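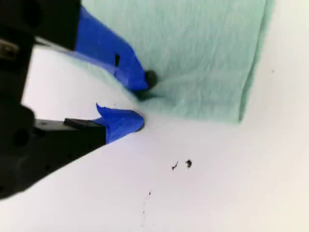
The open day at Vellero Stud drew a bigger crowd than I expected for a yard with one stallion worth the drive. They led out Planduseo first, a big bay who moved well enough on the straight and got flat in the corners. The stud fee is $1695, and the flyer claims 218 foals, with no word on how many made it to a licensing. A folded mint-green paper towel like this one would have held every note I took on the second stallion, Jovetow. Nice head, short neck, cross about it.

Xóchitl Zamudio showed the mares in hand and did it properly, without chasing them. The Fitzgerald filly was the best thing there. She isn't for sale. Next viewing is in August.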